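칸막이 트레이에 빠진 사람의 책상 정리 이야기

2022년 10월

칸막이가 너무 좋습니다. 이 말부터 하고 시작할게요. 서랍 안에 들어가는 칸막이, 상자 안에 세우는 칸막이, 벽에 거는 칸칸이 선반까지 다 좋은데 요즘 제일 좋은 건 책상 위에 그냥 올려 두는 넓적한 칸막이 트레이예요. 뚜껑 없고, 바퀴 없고, 서랍도 없고, 그냥 납작한 판에 길쭉한 칸이 줄줄이 나 있는 그것!

지난 7월에 드러게이트 건물로 작업실을 옮기면서 짐을 한번 다 뒤집었거든요. 이사라는 게 참 무서운 게, 평소에는 서랍 안쪽에 얌전히 숨어 있던 것들이 전부 바깥으로 기어 나옵니다. 다 쓴 볼펜심, 어디에 꽂는지 모르는 케이블, 반쯤 남은 테이프, 단추, 이름을 모르는 나사. 쇼핑백 하나에 다 쓸어 담아서 새 작업실 구석에 던져 놓고 한 달을 그대로 살았어요. 필요한 게 있으면 쇼핑백에 팔을 어깨까지 넣고 휘저었고요. 그러다 압정에 한번 찔리고 나서 정리를 시작했습니다 (정리하는 사람들의 시작은 대체로 이렇게 초라하지 않나요?).

처음에 산 건 투명 서랍장이었어요. 작은 서랍이 층층이 쌓인 것 있잖아요. 안이 비치니까 찾기 쉬울 줄 알았는데 제 기준에서는 실패였습니다. 서랍 하나에 물건 한 종류만 넣으면 좋은데, 저는 꼭 두 번째 날부터 섞어요. 클립 서랍에 집게가 들어가고, 집게 서랍에 영수증이 들어가고. 서랍은 닫히니까요. 닫으면 깨끗해 보이니까 아무 데나 넣고 닫아 버립니다. 3층짜리 쇼핑백이 생긴 셈이었죠.

그다음이 예쁜 깡통들. 과자 깡통, 차 깡통을 모아서 책상 뒤쪽에 세워 뒀어요. 근처에 친이라는 작은 찻집이 있는데 거기 깡통 색이 정말 곱거든요. 짙은 녹색에 글씨가 작게 들어간 것. 지금도 두 개는 남겨 뒀습니다. 하나는 연필꽂이, 하나는 그냥 예뻐서. 그런데 깡통은 둥글잖아요. 둥근 것끼리 붙여 놓으면 사이사이가 비고, 그 빈틈에 먼지랑 지우개 가루가 모입니다. 깡통을 하나씩 들어내고 닦고 다시 놓는 일을 몇 번 하고 나니까 애정이 좀 식더라고요.

그래서 칸막이 트레이로 왔습니다. 옆방의 로리에 그레왈 씨가 쓰던 걸 구경하다가 반했어요. 로리에 씨는 종이 샘플을 다루는 일을 하는데, 책상 한쪽에 갈색 칸막이 트레이를 놓고 자잘한 상자들을 칸마다 넣어 두더라고요. 앞뒤로 길게 난 칸이 나란히 있고, 중간중간 가로로도 막혀 있어서 위에서 보면 바둑판 같기도 하고 옛날 활자 상자 같기도 합니다. 저는 그걸 보고 그 자리에서 물었어요. 이거 어디서 샀어요? 얼마예요? 저도 써도 돼요? 세 번째 질문은 좀 이상했지만요.

트리어홀름이라는 수납용품 가게였고, 다음 날 바로 갔습니다. 종류가 생각보다 많아요! 칸이 정사각형인 것, 한쪽만 넓은 것, 칸막이를 빼서 옮길 수 있는 것, 아예 고정된 것. 가게에서 거의 20분을 서서 고민했는데 체감은 두 시간이었어요. 줄자를 안 가져가서 휴대폰으로 칸 너비를 가늠하다가 결국 가게 줄자를 빌렸습니다. 제일 길게 고민한 건 칸의 깊이예요. 깊으면 많이 들어가는데 바닥에 있는 작은 물건을 손가락으로 집기가 힘들고, 얕으면 꺼내기는 좋은데 조금만 밀어도 옆 칸으로 넘어가요. 저는 손가락 두 마디 정도가 딱 좋더라고요. 손이 큰 분들은 칸 너비부터 보시는 게 나을 거예요. 너비가 좁으면 손가락이 들어가도 물건을 쥔 채로 빠져나오지를 못합니다.

재질 이야기도 하고 싶은데, 저는 여기서는 갈색이면 다 좋아하는 사람이라 객관성이 없습니다. 플라스틱은 물걸레로 닦을 수 있으니 주방에서 쓸 거면 그쪽이 낫겠죠. 책상 위에서는 갈색이 좋아요. 밝은 나무색 책상 위에 갈색 트레이가 놓여 있으면 그것만으로 일이 잘될 것 같은 기분이 들어요. 기분이 일의 절반이라고 믿는 편입니다. 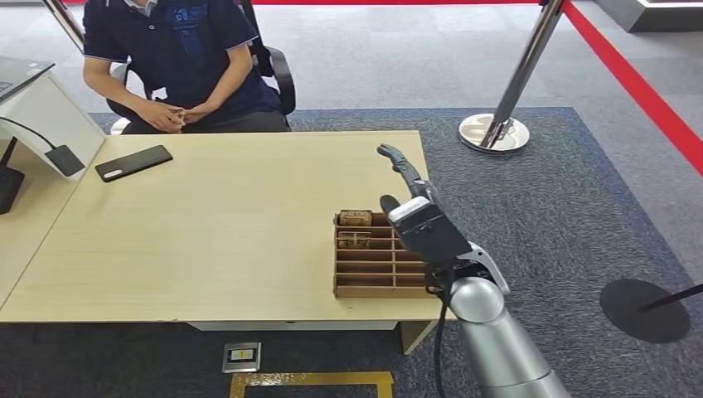

밝은 나무색 책상과 갈색 칸막이 트레이. 왼쪽 안쪽 두 칸에만 작은 상자가 들어 있다.

저는 이렇게 칸이 많이 남아 있는 트레이를 보면 가슴이 뜁니다. 뭘 넣을까! 앞으로 뭐가 들어올까! 새 공책 첫 장을 펼칠 때랑 비슷해요. 그런데 이 단계에서 제가 꼭 저지르는 실수가 있어요. 칸이 비어 있으면 불안해서 아무거나 넣는 것. 클립 하나, 동전 하나, 어디서 떨어진 고무 발 하나. 그렇게 하루만 지나면 칸은 다 찼는데 쓸 만한 물건은 하나도 안 들어 있는 트레이가 됩니다. 이번에는 참았어요. 첫날에는 상자 두 개만 넣고 잤습니다. 뿌듯해서 다음 날 아침에 일부러 일찍 나갔어요.

상자를 안쪽 칸부터 넣는 것도 제 취향입니다. 손이 자주 가는 앞쪽을 비워 두고 뒤에서부터 채우는 방식이요. 시한 탕 씨는 정반대예요. 앞에서부터 꽉꽉 채우고 뒤를 비웁니다. 자주 쓰는 게 앞에 있어야 하니까 당연히 앞부터 채워야 한다는 주장인데, 들어 보면 맞는 말 같거든요? 그런데 저는 앞에 뭐가 많으면 팔이 그 위를 지나갈 때마다 신경이 쓰여요. 소매로 툭 건드려서 상자를 넘어뜨린 적도 여러 번이고요. 이 문제로 점심시간에 한참 떠들었는데 결론은 안 났습니다. 시한 씨는 짧은 소매를 입으면 해결된다고 했어요. 겨울에는 어쩌라고요.

작은 상자를 그대로 칸에 넣는 것도 꼭 해 보세요. 저는 예전에는 내용물을 다 꺼내서 칸에 쏟아부었어요. 그래야 정리하는 맛이 나니까요. 그런데 상자째로 넣으면 좋은 점이 많습니다. 통째로 들어서 옮길 수 있고, 상자에 적힌 이름을 그대로 이름표로 쓸 수 있고, 다 쓰면 상자만 버리면 되고요. 단점은 칸 크기에 맞는 상자를 찾게 된다는 것. 요즘 뭘 사면 내용물보다 상자 치수를 먼저 봅니다. 약국에서 밴드를 사다가 이 상자 딱 맞겠는데, 하고 혼자 웃은 적도 있어요. 밴드는 집에 많은데 또 샀습니다.

이름표는 프라이먼트에서 뽑았어요. 동네 출력소인데 작은 스티커를 낱장으로도 해 줍니다. 처음에는 손으로 쓰려고 했는데 제 글씨가 참, 네. 주문할 때 칸 전부에 붙일 이름을 미리 정해 가지 마세요! 저는 의욕이 넘쳐서 14장을 한꺼번에 맡겼다가 절반은 못 썼습니다. '예비 클립' 같은 칸은 필요 없더라고요. 그냥 클립이 있으면 되지 예비 클립은 뭐예요. '생각 중'이라는 이름표도 있었어요. 결정을 못 한 물건을 넣는 칸으로 만들었는데, 예상하시겠지만 제일 먼저 넘쳤습니다. 지금은 떼어 버렸고 자국만 조금 남았어요. 스티커 자국은 헤어드라이어 바람을 살짝 쐬어 주면 말랑해지는데, 칸막이에 풀이 쓰인 트레이라면 오래 쐬지 마세요. 저는 욕심내다가 칸막이 하나를 들뜨게 만들었습니다. 목공풀로 다시 붙여 놨어요.

트레이 자리도 한참 고민했어요. 오른손잡이니까 오른쪽이 편할 것 같아서 처음부터 오른쪽에 뒀고 지금도 오른쪽입니다. 왼쪽에는 모니터랑 전선 같은 것들을 몰아 두는 게 좋더라고요. 전선이 트레이 위로 지나가면 뭘 꺼낼 때마다 걸려서 짜증이 나거든요. 휴대폰도 왼쪽으로 보냈어요. 화면이 아래로 가게 엎어 놓는데, 이건 정리랑 상관없이 그냥 일할 때 덜 보려고 하는 거예요. 효과는 글쎄요, 반반?

모니터 주변 전선은 아직도 숙제입니다. 집게로 책상 모서리에 고정해 봤고, 찍찍이로도 묶어 봤고, 책상 아래 망에도 넣어 봤어요. 망이 제일 깔끔한데 어댑터를 한번 빼려면 책상 밑에 들어가서 누워야 합니다. 저번에는 누운 김에 잠깐 잤어요. 좋은 방법 아시는 분은 댓글로 좀 알려 주세요. 특히 짧고 두꺼운 어댑터를 책상 위에 두면서도 덜 거슬리게 하는 방법이 궁금합니다.

먼지 이야기를 빼먹을 뻔했네요. 뚜껑 없는 트레이니까 먼지는 당연히 앉습니다. 칸 구석에 낀 먼지는 걸레로 안 나와요. 저는 안 쓰는 화장 붓을 씁니다. 숱 많고 부드러운 걸로 칸 안쪽 구석을 한 바퀴 돌린 다음에 트레이를 통째로 들어 기울여서 털어요. 이때 물건을 먼저 다 빼야 하는데, 급하다고 넣은 채로 기울이면 어떻게 되는지는 제가 해 봐서 압니다. 바늘꽂이 핀이 카펫에 떨어지면 정말 눈물 나요. 자석을 양말에 넣어서 바닥을 쓸면 찾을 수 있다는 걸 그날 배웠습니다. 양말은 두꺼운 게 좋아요.

지금 제 트레이에는 이런 것들이 살고 있습니다. 안쪽 줄에는 상자째 넣은 스테이플 심이랑 압정. 가운데는 마스킹 테이프를 세워서 굴러가지 않게 끼워 뒀고, 앞쪽에는 자주 쓰는 집게하고 짧은 연필, 그리고 로리에 씨가 준 종이 견본 조각들. 견본 조각은 쓸 데가 없는데 만지면 기분이 좋아서 제일 손 닿는 칸에 뒀어요. 결이 살아 있는 두꺼운 종이인데, 전화하면서 만지작거리기에 최고입니다. 한 칸은 비워 뒀어요. 책상 위에 돌아다니는 걸 잠깐 넣는 칸인데, 퇴근할 때 꼭 비우는 조건이 붙어 있습니다. '생각 중' 칸이랑 뭐가 다르냐고 시한 씨가 물었는데, 이름표가 없다는 게 달라요.

욕심이 나서 같은 트레이를 하나 더 살까 생각 중이에요. 겹쳐서 쌓을 수 있는지 가게에 물어봤더니 쌓는 용도로 나온 건 아니라고 하더라고요. 아쉽지만 쌓으면 아래 칸은 또 쇼핑백이 될 게 뻔하니까 차라리 잘됐다 싶기도 해요. 대신 서랍 안에 넣을 얕은 걸로 알아보고 있습니다. 서랍 안쪽 높이를 재 봤는데 레일 때문에 보이는 것보다 낮아서, 사실 분들은 서랍을 닫은 상태의 높이를 생각하고 재셔야 해요. 저는 열어 놓고 잰 숫자만 믿고 샀다가 서랍이 안 닫혀서 트레이를 한 번 교환했습니다. 가게 분이 웃으면서 많이들 그런다고 해 주셔서 덜 부끄러웠어요.

아, 집 부엌에도 하나 놓고 싶은데 양념통은 둥글어서 네모 칸에 넣으면 모서리가 남겠죠? 차 봉지라면 어떨까 싶어서 친에서 낱개 포장된 걸 종류별로 사 왔어요. 칸에 세로로 꽂아 보니 키가 조금 높아서 윗부분이 삐죽 올라오는데, 그게 또 귀엽습니다. 색깔별로 꽂아 놓고 하루 종일 부엌을 들락거렸어요. 차를 세 잔이나 마셔서 밤에 잠이 안 와 이 글을 쓰고 있고요. 다음에는 서랍용 트레이 들이고 나서 치수랑 같이 올려 볼게요. 그전에 어댑터 좀, 정말로 댓글 부탁드려요!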